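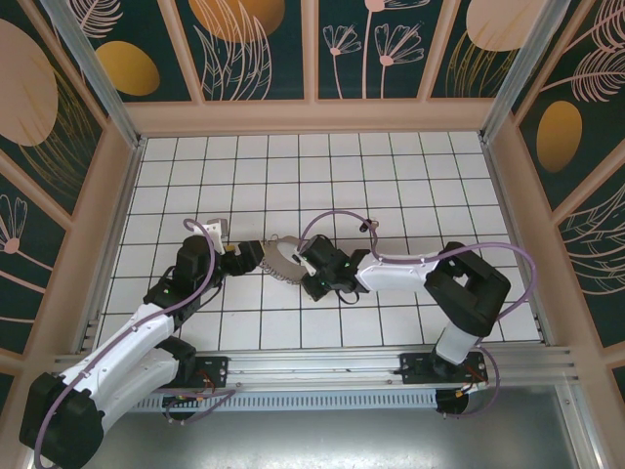 Jul 8, 2022 - Delden today opened orders for Ultier, a rail-mounted pair of robotic arms for small workshops. Both arms share one rail and can pass a part between grippers.

The kit ships in four cartons and includes 48 hours of operator training. "Our customers asked for two arms they could fit in a modest space," said Rohani Sutanto, product manager at Delden.

Orders placed before November carry free delivery.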